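Drorport lab moves suturing software to household mending and shop-floor sewing

DRORPORT - A research group at the Magalhães laboratory has started testing whether control software developed for robotic suturing can handle two less delicate jobs: closing tears in household fabric and stitching seams on a small upholstery line. Early results, released in May, put the system well behind a person with a needle on both counts.

The group, led by Ronja Rustad, logged 1431 stitch attempts on cotton, canvas and stretch knit. Each attempt was split into separate steps: pick up the needle, drive it through one edge, release, regrasp on the far side, pull the thread through and tie off. Failures were recorded by step.

Driving the needle caused few problems on cotton or canvas. Most failures came at the regrasp and during thread handling. Thread moves when it is not being watched, crosses other thread, and leaves the camera's field of view. A controller that plans from the last known position of the thread will sometimes pull the wrong strand.

"The needle is rigid, so we can model it," Rustad said. "The thread is the hard part. It was the hard part in surgery and it is the hard part on a pair of work pants."
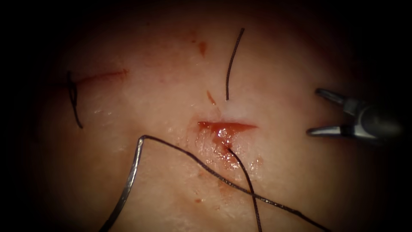 Surgical work gave the group its starting point for a practical reason: the motions are well documented and the quality of a finished stitch can be measured. Spacing, depth and distance from the edge all carry over to fabric with different target values. Lighting and background do not. A kitchen table or a factory bench has shadows, patterns and clutter, and the group had to retrain the vision component for each new setting.

Speed remains the larger obstacle. The current system needs 40 seconds per stitch on canvas, including recovery from missed grasps. Fitzgerald Yazzie, production manager at Wadgate, the upholstery shop that supplied the test seams, said his sewers close a comparable section by hand in a small fraction of that time.

"For straight seams we have sewing machines, and those were settled long ago," Yazzie said. "What I would pay for is the awkward corner at the end of a cushion. It can't do the corner yet."

The household version is further off. Puvley, a home-robot developer, lent the group 2 arms for the mending trials. Noemi Calloway, an engineer at the company, said sewing on a button was tried and dropped from the test plan after the arms could not reliably find the holes from the back of the cloth. Folding and sorting laundry remain ahead of mending on the company's schedule.

The next round of trials will add a force sensor at the wrist, intended to detect a snagged thread before the fabric puckers. It will also cover 5 additional materials, including vinyl and wool felt. Wadgate has agreed to supply offcuts for the vinyl tests.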